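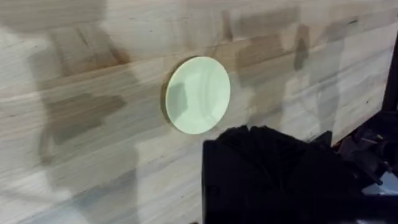
*Pale green on pale wood, under uneven light.*

September 23, 2018

The household section of this blog has been quiet since April, when the notes on drawer liners were posted. This entry concerns plates and the small wooden rack in which they are kept. Several readers have written to ask how the rack is used from day to day, and it seemed proper to answer them together.

The plates were purchased at Zelenák, the housewares shop in Tustov, following a recommendation from Vlasta Bartoš. They were sold singly from an open shelf, and buyers were asked to check each rim before paying. The glaze is smooth and shows fingerprints less than the white set that preceded it. Depending on the light, the color may be called green or blue, and members of this household have not reached agreement on the matter.

The rack came later. It is a plain piece: a flat base with upright wooden pegs, and no tray underneath. For that reason it is not suited to dripping plates. Washed plates are first left on a folded towel for 15 minutes, then wiped front and back and placed in the slots. Eduard Halás, who was kind enough to comment on an earlier draft, prefers to let the rack do all of the drying and to put the towel under it. Both methods are acceptable, although his requires moving the rack each time the towel is changed. 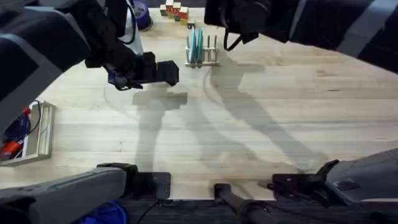
**Should plates be stored upright or in a stack?**

Upright storage is preferred for plates in daily use, as each one can be taken out without lifting the others. A stack takes less room in a closed cabinet and is suitable for plates brought out only for guests.

The rack has its place at the far side of the table. An earlier arrangement, with the rack at the near edge, was given up after one week. Sleeves caught on the pegs, and there was no clear space in which to set down a serving dish. With the rack at the back, the front of the table remains available for work.

Handling deserves a short remark. A plate should be held at opposite edges, left and right, and raised a little above the wood before it is moved. Sliding is discouraged. The unglazed ring on the underside of our plates is rough enough to mark a soft tabletop, and sanding out the marks is slow work. The last sanding and oiling took the better part of a weekend. The oil used was Gillero, bought in the 500 ml can, of which a good amount is left. 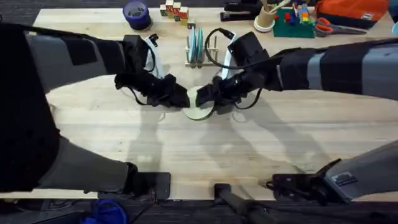 *A plate held by both edges, with the rack behind.*

The pegs themselves are to be wiped with a dry cloth once a week and checked for looseness. One peg has been reglued – a small drop of wood glue and 30 minutes under light pressure were sufficient.

Barış Yüksel has asked whether the same rack will take soup bowls. Shallow ones will stand, but they lean on their neighbors and use two slots each. Bowls are therefore kept in the cabinet for the present. A wider rack from Stellurton is under consideration, and its measurements will be posted once they have been checked against the table.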